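# March, notebook, household chores bench

Started 9:30. Spyros Kneževič is at Flendport until the evening, so I write more than usual and he can read it when he is back.

The question we promised to answer for the Wultska people is simple to say: can a two-handed machine clear a breakfast table yet, at a level where a person would leave it alone and go to do something else? My feeling before today was "no, but closer than last year". I try to keep this feeling out of the numbers.

All work today is in simulation. The real bench waits for the new wrist cable and I did not want to lose the week.

## What I ran

Task is called "tidy to basket" in our list. The instruction is one sentence, the policy gets the head view and the joint positions, and it has 45 seconds. Then the checker decides. I ran 300 episodes with the Flavia policy, the same weights as before, and only changed the start positions and the random seed. The older policy, Kos, I did not repeat. Its results are in the previous notebook and I see no reason that they would be different now.

Two settings I changed, so please do not compare directly with the old table:

- friction of the fingers is a little lower (the old value was too kind, everything stuck like with glue)
- the checker now wants the object inside the basket and the hand open and away from it. Before, it was enough that the object was inside.

The second change is important. With the old rule we gave a point also when the hand was still holding the thing down in the basket, and a person at home would not call this finished.
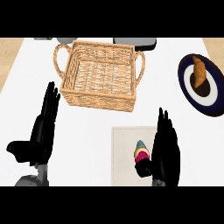

The grasp is for me not the main problem any more. Flavia closes the thumb in time and it usually does not push the object away first, which was the typical failure of Kos. What goes wrong comes later, in the carrying. The hand goes over the rim of the basket too low. Sometimes it touches the rim and the basket turns a little, and after this the policy behaves as if the basket is still in the old place. It lets go over the edge, and the object rolls down outside.

I looked in slow replay at the first 100 episodes, with coffee, and wrote down the reason for each failure. Most common is the rim. The second is waiting: the hand has the object, it stands still, small trembling in the fingers, and the time finishes. I do not understand this one. It is more frequent when the other hand is also near to the basket, so maybe in the demonstrations the people were waiting for one hand to leave before they moved the other. Spyros, you recorded a part of those, do you remember if you did it like this?

Third is a soft failure. The thing arrives in the basket but it is dropped from high. For a toy it is all right. For a cup I would be angry. The checker gives the full point, and I think it should not. I propose to add a limit on the speed at contact, but first we must agree what number is reasonable, and I would take it from real objects on the real bench.

## About the other chores

Wiping the table: not run today. Last time it was good in the middle and bad in the corners, and it never went back to a spot that it missed.

Folding: not run, and I would not show it to visitors.

Putting plates away: the plate lying flat is still difficult for these fingers. They have thick tips and cannot go under it. A person slides the plate to the edge of the table and takes it there. I have never seen Flavia do this by itself. We could demonstrate it, but then we teach one trick for one table, and I am not sure it is what Wultska wants to pay for.

## Where I stand in the afternoon

For one object and one basket, I would say it is a nearly useful helper if somebody is in the room. Without somebody in the room, no. It does not notice its own mistake — when the object is on the wrong side of the rim, the hands go back to the rest position as if the work is done. A child of four would look down and pick it up again. I would like to see one single episode where the policy does this, and in all 300 I did not find it.

Speed is another matter. When it succeeds it needs roughly half a minute. I can do the same while talking on the phone.

To do:

- [ ] repeat with the basket moved during the carry, on purpose
- [ ] ask about the waiting (see above)
- [ ] contact speed in the checker, draft only
- [ ] wrist cable, write again to the supplier
- [x] copy replays to the shared disk, folder "rim"

16:40, stopped. The replay viewer crashed two times when I jumped backwards, so save the notes before you use it.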